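Papers > Robot practice > Section 3: Rules for recording by hand

3. What we ask of people who record

I'll be upfront that we started this project with no written rules at all. Poonam Bisht and I had a shared note with three lines in it, and one of those was a reminder to lock up. By the time we had 213 demonstrations of doors being opened and closed, we could tell who had recorded each one just from the habits in it, and that's a bad sign for anyone hoping to train a policy on the lot.

So we wrote the Verascombe rules, which are short on purpose. Rule 1 deals with the markers: both of them, one on each finger, have to stay in view from start to finish, as we work out the jaw opening from the gap between them. Rule 2 says to line the jaws up with the part you mean to grip before you close them, and to hold still for 2 seconds. People hate that pause (I did too!), but it gives us a clean point to cut the recording. Fig. 4 has the jaws below the long rod on a cabinet door, with both markers showing. 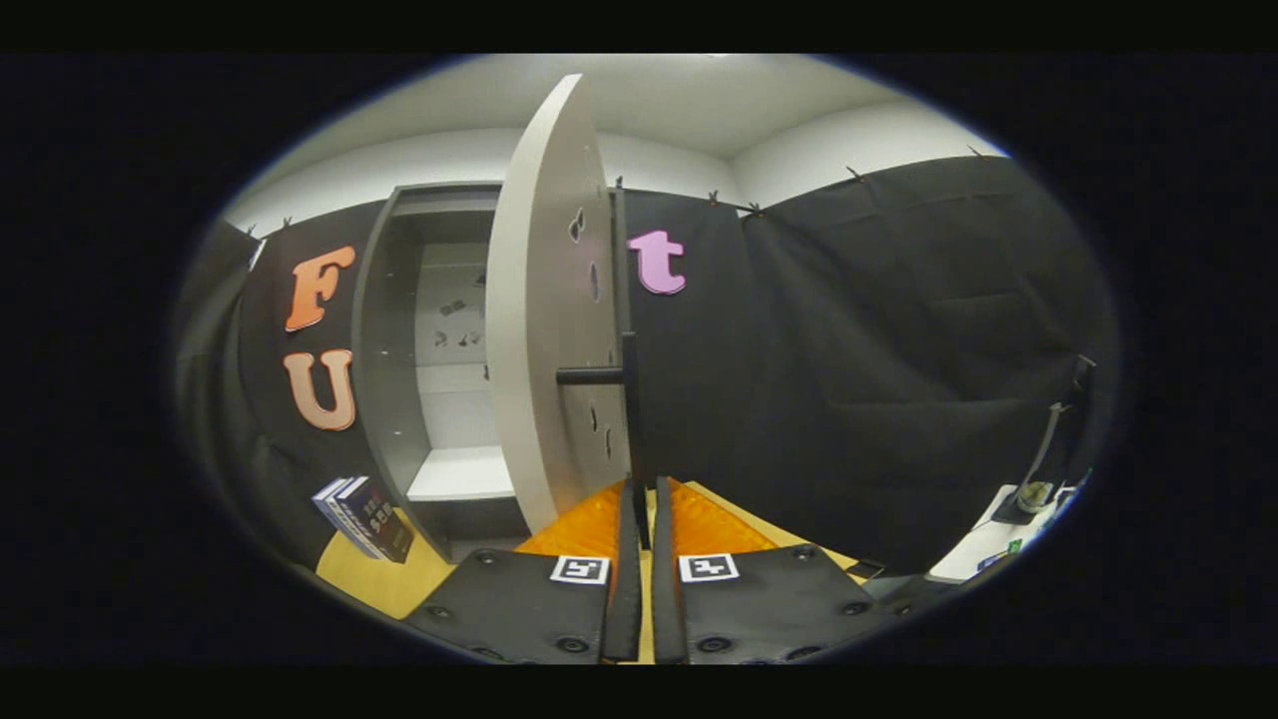 Verascombe, February

Figure 4. Lining up with the rod on an open cabinet door.

Rule 3 is the one we argued over. Manouchehr Ghasemi wanted a plain backdrop for every session, and I wanted things to look at — letters, books, whatever was handy — so that the tracking had something to hold on to. I got my way in the end, on the condition that whatever goes up is left alone for the whole session. Moving a letter halfway through is now grounds for throwing the session out.

We also log the door position at the start of each take. It's dull work and I still forget it. Once we get near 3,000 takes I'd like a script to refuse any file without it, though Poonam thinks a script that nags would do. We haven't settled that, and the draft rules in Appendix B leave it open.

Related items
Brondik: notes on marker placement for finger tools
Heydari: a checklist for shared recording rooms
Zeteck: naming files so other people can find them

Contact | Copyright | Back to top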